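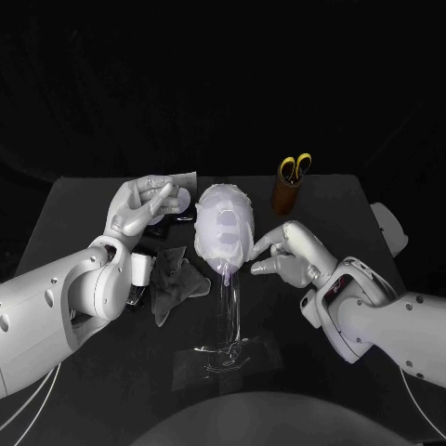

Section 4: Setting up a sheet mask on the Civico stand, and bagging up when you're done

If you've made it through Section 3, your stand is put together and the head form sits on top without wobbling. Great! Now we get to the part I like best, dressing the form with a mask. I'm Abena Amissah, and I've put together most of the mask tables at Dinomia, so what follows is how I do it on a normal working day, with the bits I had to learn the messy way left in.

A sheet mask is a floppy thing. It wants to fold in half, stick to itself and slide down the chin, usually all three before you've found the eye holes. Go slowly with your first one. I gave myself 17 minutes for a full table when I started and ran over every single time, so please don't race the clock.

What you'll need

- the stand and head form from Section 3
- one sheet mask, still sealed
- one piece of clear film, bigger than the base of the stand
- a plain lint-free cloth
- a plastic bag for the leftovers (thin ones twist much better than thick ones)
- a small lidded pot, if you like to save the extra serum

4.1 Laying the film

1. Wipe the tabletop and let it dry all the way. Film on a damp table skates around as soon as you lean on anything.
2. Lay the film flat and smooth it from the middle out toward the corners. Don't worry about little ripples at the edges, but do chase out any big bubble where the base is going to stand.
3. Set the base of the stand on the film, well away from the edge of the table. I like at least a hand's width of film showing in front of it, because that's where the drips land.
4. Give the stand a gentle push at the top. If it rocks, lift it and look for a fold in the film under the base.

Note: The Trunex film we stock comes on a roll and curls for the first few minutes. Roll it backward on itself once and it behaves much better.

Caution: Film hanging over the front of the table will get caught on somebody's sleeve, and then the stand comes too. Trim it or tuck it under.

4.2 Dressing the form

1. Wipe the form with the dry cloth. Dust shows through a thin mask a lot more than you'd expect, especially across the forehead.
2. Open the packet and slide the mask out by its folded edge. Let the extra serum run back into the packet (or into your pot) for a few seconds.
3. Look for backing sheets. Some masks have one, some have two and some have none at all — check both sides before you start peeling. Lawal Dauda once dressed a whole row of forms with the backing still on, and they looked lovely until the lights came up.
4. Unfold the mask with the forehead at the top. Hold it by the two upper corners and let the rest hang.
5. Touch the forehead down first, centered, and let go only when it has grabbed on.
6. Line up the eye openings, then the mouth. If the eyes are right and the mouth is a little low, leave it alone. The mask stretches, the form doesn't, and if you keep tugging you'll tear it at the corner of the mouth.
7. Smooth the cheeks outward with the side of one finger. Light pressure is plenty. With your other hand, steady the form from underneath so it doesn't turn on the stand.
8. Fold the chin flap under last.

Note: A translucent mask takes on a bit of whatever color is behind it, so you'll see a tint at the openings that you won't see on the cheeks. If you need all your forms to match, use the same form color across the whole table. I mix mine and quite like it.

Caution: Never press down on the top of the form to make a mask stick. All that force goes into the stand, and the neck is the weakest spot on it. A form that's handled kindly is good for up to 500 dressings, going by our own log at the shop. One good shove and you're buying another.

4.3 Taking the mask off

1. Start at the chin. Free the flap and roll the mask upward, keeping the roll loose.
2. When you reach the forehead, lift it away in one go.
3. Put the roll straight into the bag. Don't park it on the film "just for a second" — it leaves a puddle, and you'll put your elbow in it.
4. Wipe the form and the stand, top to bottom.
5. If you used a pot, put the lid on before you move anything else.

4.4 Bagging the leftovers

This is where people get sloppy, me included! The bag holds used masks, backing sheets, empty packets and the film if it's too messy to use again. Half-closed, it will leak serum all through your kit box, and I have ruined a perfectly good set of price cards that way.

1. Gather everything in the bottom of the bag, soft things first, packets on top.
2. Press the air out with a flat palm, starting at the bottom. Stop when the bag feels snug. If you keep going, you'll squeeze liquid up toward the opening.
3. Gather the bag around its contents until you have a rounded bundle with the loose plastic all at one side.
4. Hold the fat part of the bundle steady and pinch the loose plastic between finger and thumb.
5. Twist the pinched end, always the same way, until it makes a tight little point.
6. Tie it off or put a clip on it. I fold the tail back once before clipping. 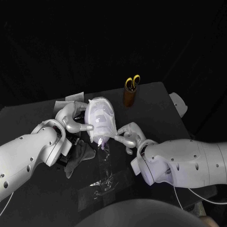
Fig. 4-2. Bulky side held, corner twisted to a point.

Note: If the twist keeps springing open, the bag is too full. Take a packet out and try again.

Caution: Packet corners are sharper than they look. Point them in toward the middle of the bundle so they don't poke through the side.

4.5 If something goes wrong

The mask slides down. It's too wet. Take it off, let it drip a little longer and start over from the forehead.

The mask lifts at the temples. Usually it has started to dry out. Dab a little of the saved serum under the edge with a fingertip and press for a moment.

The form turns when you smooth the cheeks. Go back to the neck fitting in Section 3 and seat it again. Please don't glue it. I know it's tempting.

The film sticks to the base. Tilt the stand slightly and peel from the back, keeping one hand on the form.

Storing the forms between tables is in Section 5, along with how to get old serum out of the seam at the neck.

Related items
Section 3: Putting the stand together
Section 5: Cleaning and storing head forms
Hsueh spare neck fittings: which size do I need?
Cutting film from the roll
Packing a kit box for a one-day table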